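Student arm project: small object into bowl, how are you all handling the approach?

Started by wobblygripper, 6th June

Hello everyone, and sorry in advance for the length! Our club is building a pick and place demo for the open evening, and the task we've picked is about as humble as they come: find a small object on the counter, pick it up, put it in a bowl. Purificación Alcaraz, who runs the club, wants it done from scratch with no fixed positions. We've had 37 tries logged so far and the misses nearly all come in the last bit of the descent, when the fingers come down slightly to one side.

I've put up a picture of our setup so you can see what we're working with. Gripper open over the counter, small blue thing near the tip, bowl at the front.
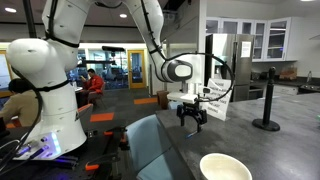 Reply 1, from kettle_and_code

What a lovely project! We did something very like it last October with the Zoseck team and I'd say your trouble is the approach height. Stop well above the object, let the arm settle, take a fresh look, and only then go down the last stretch slowly. We paused for 1000 milliseconds, which felt like an age to the younger ones, but the misses dropped off nicely.

Reply 2, from Ignacio Peñalver

I'm going to disagree a little, kettle (fondly!). A pause hides the problem and the students learn nothing from it. I'd check the hand-eye calibration first. Put the gripper over the same mark from two different directions and see if it lands in the same place. If it doesn't, no amount of waiting will help you. I'd look at those cables as well - on ours, a loop that was too tight tugged at the wrist whenever it turned.

Reply 3, from kettle_and_code

Fair point about the calibration, though I still think beginners deserve an early win before you send them off to do sums :)

Reply 4, from wobblygripper

Thank you both, this is so helpful. We'll do Ignacio's two directions test at the next meeting and keep the pause in for now, so everybody's happy. Does anyone have a calibration sheet they'd be willing to share?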